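Skellmont Robotics Community Help
Forum: Simulation and Motion Planning
Topic: Planner rejects all goals near the table when the second arm is extended

Posted by ultidura_lab on 6/25/19
Status: Open

Our group maintains a two-arm mobile manipulator model in the Stika simulator. The task under test is a tabletop pickup in a furnished living room. One arm is held in a raised rest pose while the other reaches over the table.

When both arms are in the rest pose, planning requests succeed. Once the second arm has been moved over the table, every later request for either arm is returned with the message "start state in collision." The contact report lists the cloth and the gripper as the colliding pair, although the viewer shows a clear gap between them. We logged 129 requests in this condition and all of them were refused.

We have confirmed the following before posting:

The joint limits in the robot file match those in the controller configuration.
The table height in the planning world agrees with the simulator.
Collision padding is at the default value.

Guidance on where to look next would be appreciated. We would prefer not to disable collision checking for the cloth, as later tests require it.

Reply from baptiste_support

The usual cause of this behavior is the shape used for the cloth in the planning world. Stika renders a soft object from its full mesh, but the export tool replaces that mesh with a single convex hull unless told otherwise. A crumpled cloth has folds that stand up from the table, and the hull fills in all of the space between them. An arm that passes over the cloth at low height will therefore be reported as touching it.

Please open the scene export settings and change the soft object option from "hull" to "decomposed." A limit of 12 parts per object is sufficient for household items. In our own test scene the cloth mesh had 3,449 faces, and the decomposed version added no noticeable delay to planning.

The viewer shows the render meshes by default - the collision shapes must be turned on separately under the Display menu. Our test scene is shown with render meshes only.
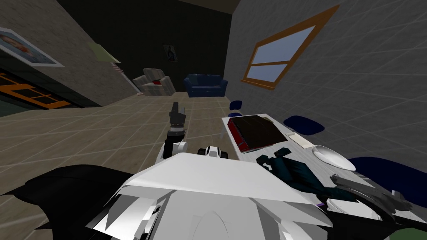
Test scene in the simulator: one arm raised, the other over the table with the book, cloth and plate.

With collision shapes displayed, any overlap between the hull and the gripper should be plain to see. If there is none, please attach the exported world file to this topic.

Reply from planar_joint

Had the same thing. Set padding to 0 and it went away.

Reply from baptiste_support

Setting the padding to zero may hide the message in some poses, but it also removes the safety margin for every other object in the room, including the chairs and the table itself. It is not recommended for a model that will later be run on hardware. Users who have made this change should restore the default after exporting the scene again.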